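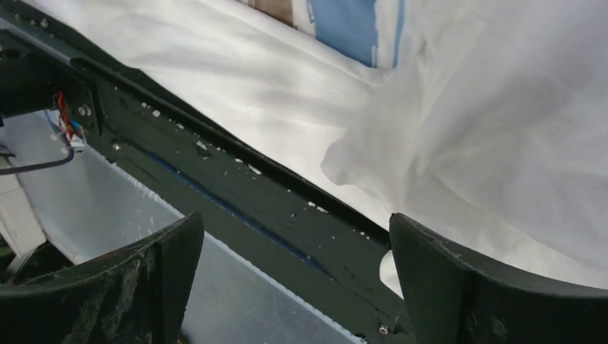 Khurram Magsi thinks I am too hard on folding tables, and wrote to say that a crumb never hurt a towel. Maybe so. He also says a checklist for a laundry corner is more paper than the job deserves. I have kept the checklist and put his remarks in where they belong.

Venley linen room, folding table check
Date: May 16, 2021
Items: 22
Passed: 20
Queried: 2

Table and edges

1. Top wiped before folding starts. Ticked. The sheet says "wiped", which could mean anything from a proper clean to a sleeve. I would like it to say with what.

2. Edges and rails free of flecks and crumbs. Queried. White bits collect on dark paintwork and a cloth passed over the top will miss them. Khurram says they brush off. Then brush them off.

3. Screw heads flush, nothing to snag a hem. Ticked, by eye. I don't put much faith in a tick by eye. Run an old tea towel along the edge and see if it catches.

4. Paint sound. Ticked with a note. Worn paint is fine if it stays where it is. Rub it with a damp white cloth and look at the cloth.

Cables

5. No loose wires where cloth is being handled. Queried. A thin wire and a sleeve will find each other sooner or later. The Calloway guide says to keep them "tidy". Tidy is a matter of taste; I would ask for them clipped.

6. Longer cables clear of the folding area. Ticked. Check again with a bath sheet, as a face cloth proves very little.

Stacks and basket

7. Folded towels squared up and kept to a back corner, away from anything still to be folded.
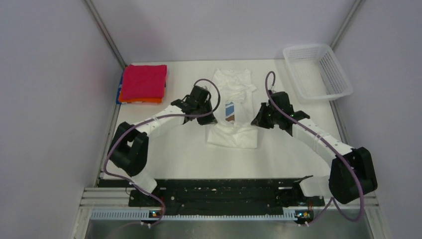
The old Triltthorpe sheet wanted stacks sorted by colour as well, and I have never seen what good that did. Red on orange on blue is a perfectly safe pile. What matters is that it doesn't lean, and that new reds have been washed on their own before they go near anything white.

8. White items folded on their own patch of clean table. Ticked. A shirt, if that is one, left in a heap isn't a hazard, whatever the Dramden people put in their July notes. It is just creased.

9. Basket empty before the next load. Ticked. Turn it over too. Slotted sides let fluff through and hold on to socks.

10. Basket slots smooth inside. Ticked. Feel with your fingers, since plastic burrs are hard to see.

Items 11 to 22 cover the floor, lighting and shelves and passed without comment. I am not wholly convinced by the shelves.

Recheck items 2 and 5 before the sheet is signed.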